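Search posts, people and tags

Tove Egilsson
Jan 23, 2026

1/ Budget notes for a second two-arm bench cell at Plernuvel. The first one is running and sorts toy bricks by colour. The request for the second goes in during February. I am posting the working as I go, mainly for people who have to write the same sort of request and have only ever been shown the arm price.

14 replies · 22 shares

2/ The arm price is the easy part. You get a quote, you type it into the sheet. On our first cell the two arms were well under half of what we spent by the end of the first year. The rest was frame, rail, cameras, grippers, cable, bins, surfaces, a proper power supply and time. Time was the biggest single line and it was missing from the original request altogether.

3/ Start with the worktop. We went for a dark veined surface on looks and price. A plain matt sheet would be easier on the cameras. The veins are thin, light or rusty, and small white debris shows up on top of them. Our segmentation copes with lime green and red without trouble, but it spends effort on specks. For cell two I have put in a plain mid-grey top and a hand vacuum. The vacuum costs next to nothing and should have been on the first order.

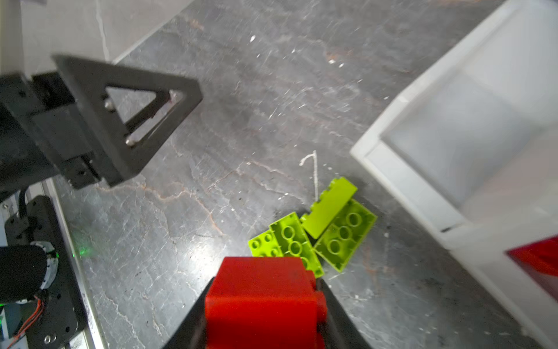 4/ Finger pads. Treat these as consumables. We keep soft pads and hard tips and we swap them more often than I planned for. The supplier's sheet gives a life in cycles, measured on clean parts picked square. Ours land on their sides, on their backs and on top of each other, so the pads take corner loads. I have budgeted £200 for pads and fingers, in the running costs and not in capital. Finance will ask why. The answer is that they wear out.

3 replies · 6 shares

5/ Bolts and brackets. Write down the thread sizes of everything on the end of the arm before you order the second set. We had two bracket revisions on one cell and the screws did not match. Magdolna Kerekes made up a single fastener list and I have attached it to the request as an appendix. It is the dullest page in the document and I expect it to be the one that gets used.

6/ Cameras. A wrist camera sees the pick well and the rest of the cell badly. A fixed camera sees the layout well and loses the pick as soon as an arm passes over it. Budget for both. If the money only stretches to one kind, buy the wrist cameras first for sorting work and add the fixed one when you start having arguments about what happened.

7/ Each camera also means a cable, a port and somewhere for the cable to go when the wrist turns. Our hub was bought to match the number of cameras we had that day. It was full that day. Leave spare ports.

2 replies · 1 share

8/ Quotes. We have two for the frame and rail. Woneo will supply cut extrusion with the rail already aligned, delivered as a kit. Sachdeva will supply bar stock and leave the cutting to us. Woneo is 33% dearer on paper. Once I add our workshop hours at the internal rate, the gap closes to nearly nothing, and the Woneo lead time is shorter. I have recommended Woneo and kept Sachdeva as the fallback.

9/ Check whether each frame quote includes connectors, end caps and the fixings for the arm plates. One of ours did and one did not. A rail with several parallel profiles eats T-nuts. The open slots also fill with dirt, so ask for the slot covers as an option and price them separately. I would fit them on day one.

10/ Wall panels. Ours are large stone-effect tiles in pale grey with thin veining. They wipe down and they hide the room from the cameras, and that second job is the one worth paying for. People walking past in bright jackets used to cost us picks. Any plain rigid panel will do.

11/ Storage on the frame. A wire basket and a hook rack are both cheap. Hang them inside the cell only if they clear the full sweep of both arms, including the elbow. We cleared the gripper path and forgot about the elbow on the first drawing. It was caught at review.
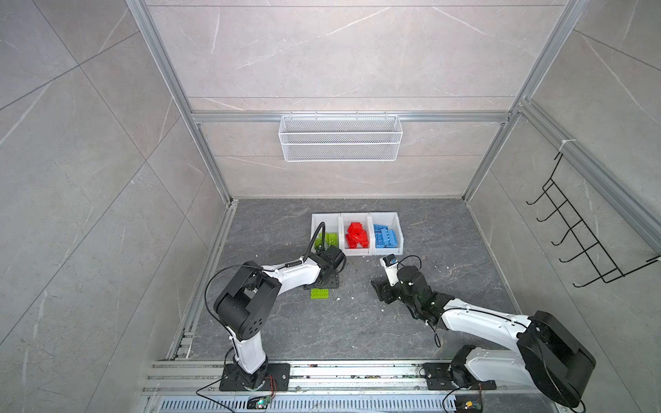 Do you need two arms for a sorting job like this?
For the sorting alone, one arm would do it. We asked for two so that one can steady a part or clear a path while the other picks, and so that we can test handovers on the same bench. If your job is only moving parts from a heap to a bin, cost it with one arm and leave room on the rail for another.

9 replies · 12 shares

12/ Several people have asked about bins. Buy open-fronted ones with a sloped lip. A vertical front forces the gripper to come straight down and costs you reach at the back. Buy spares of the same mould at the same time. We changed bins part way through and had to measure every drop position again, and that took a full day that I had booked against something else.

13/ Fix the bins down. Hook-and-loop tape is enough for light plastic. A bin that gets nudged by a finger will move a little each time and the drop position will drift until bricks start missing the edge. It looks like a calibration fault and people will spend the morning recalibrating.

14/ Test parts. Put them in the request. It feels silly to ask for toy bricks on a capital form, and I was asked about it. They are cheap, repeatable, have a good range of faces to grip and come in flat, clear colours. Include some awkward shapes as well. Curved pieces are useful for finding out how your gripper behaves when there are no parallel sides on offer. Upside-down bricks are another good case, as the hollow side gives the vision something quite different to match.

4 replies · 5 shares

15/ Inspect the fingertips on a schedule and write it down. Scuffing at the tip is normal. What you want to know is when it started to affect the grip, and you will not know that from memory. We log tip condition on the same sheet as pick results.
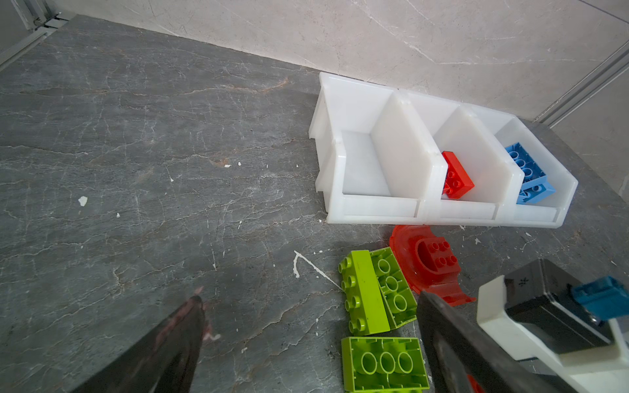

16/ Software. We run Prulano for cell scheduling. The licence is per arm, so a second cell doubles it. I had assumed it was per site, and so had Magdolna, and the quote said otherwise in the small print. Ask this question before you fix the total. Ask also what happens to the licence if an arm is out for repair.

17/ Lead times, in order of pain. The arms are 11 weeks. The gripper bodies come with them. The frame kit is shorter than that. The cameras are in stock until they are not. Place the arm order first and do the drawings while you wait. We did it the other way round last time and had a finished frame standing with nothing on it.

1 reply · 3 shares

18/ Spares I am asking for: one wrist camera, one set of cables for each arm, fingers as above, one controller board. The boards sit low at the front of our rail with their wiring exposed, and I would like a cover over them on the new cell. The cover is in the quote as a folded sheet part. If it has to be cut from the budget I will make one in the workshop.

19/ Cables again. Allow five per cent of the hardware total for cable, clips and strain relief. I used to think that was generous. Loops at the wrist need slack for the full rotation, and slack needs somewhere to hang that is clear of the bins. Draw the loop at both ends of travel before you choose the length.

20/ Commissioning. Book the hours for whoever will run the cell, not only for whoever builds it. On the first one the handover was a single afternoon. The operators then spent weeks finding out things that we already knew. This time I have put commissioning and training on separate lines so that one cannot be quietly spent on the other.

6 replies · 8 shares

21/ Floor space. The bench footprint is not the cell footprint. You need room to stand at the front, room to get a hand to the rail end, and somewhere to put a keyboard that is outside the reach of both arms. Mark it on the floor with tape before you sign anything. Ours went into a spot where the left end can only be reached by moving a cupboard.

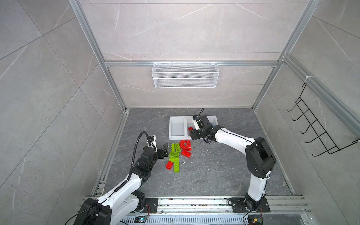
Both arms in the cell, right gripper lowered into a bin.

22/ The sheet itself has one tab for capital, one for running costs and one for hours. I can share a blank copy with the headings left in. Reply if you want it and say whether you need the version with the licence calculator. It was written for Prulano pricing and will need altering for anything else.

23/ Still open: whether to take the slot covers from Woneo or buy them separately, and who signs for the guarding assessment. I will add to this thread when the frame order is placed.

17 replies · 11 shares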